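Mon 30 March

Potting bench, tunnel 2. Pricked out the hazel seedlings from the Catterall lot, nearly 50 of them, into deep root trainers. Mix was leaf mould and sharp sand, no feed. Roots were longer than I expected and a few had started to circle. Trimmed those and marked the pots with a white tag.

Guelder rose still not showing. Obinna dug into one corner of the tray and found the seed sound but closed. It went in last August, so it may want a second winter. Leaving it outside against the north wall, wire over the top for mice.

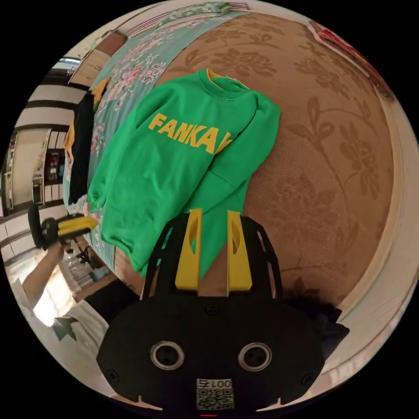 Green sweatshirt, FANKA in yellow across the chest.

Spindle cuttings: bottom heat turned off this morning. Boglárka wants them kept under fleece at night until the buds open. Two trays at the door end have grey mould on the lower leaves. Moved them apart and picked off the worst.

Ordered 800 tree guards from Gotska for the hedge at Ulus. Kalliopi to check the stake length before they go out, last lot were short.

To do: water alder from below only. Relabel the dogwood, ink has gone. Ask Ottmar for the key to the seed fridge.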